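Blocks, Baskets and a Good Tablecloth
A little gallery from the Marnbridge toy table

Every March we pull the old playthings out of the hall closet and give them an airing, and every March somebody asks me to put the pictures up where the grandparents can find them. So here we are again! Clotilde Hamel did most of the setting out this year, and I did most of the talking, which will surprise no one who has met me.

The wooden blocks are always the first thing out. We had a set of 100 once, from a shop over in Trodgate, and they have been wandering off under sofas and into coat pockets ever since. I like the plain colored cubes best, a good blue and a good red, with nothing printed on them to tell a child what they ought to be. 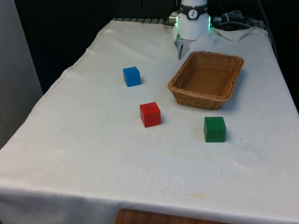
Wicker is what I would choose for keeping blocks in, every time. A shallow basket lets small hands see right to the bottom, and it weighs next to nothing when you carry it from room to room. Myung-ja Cheon swears by a soft brush for getting the dust out of the weave (an old toothbrush does fine too), and then a morning by an open window.

As for the white cloth, it came from Geum-ok Sun, who has been trying to get me to iron for roughly 20 years. I love how the colors sit against it, and I can live with a crease or two.

If you have blocks at home that want a new table to be played on, leave them with I-seul Gil any afternoon before four. Odd ones are very welcome, and so are baskets, as long as the rim is sound and there's nothing sharp poking out.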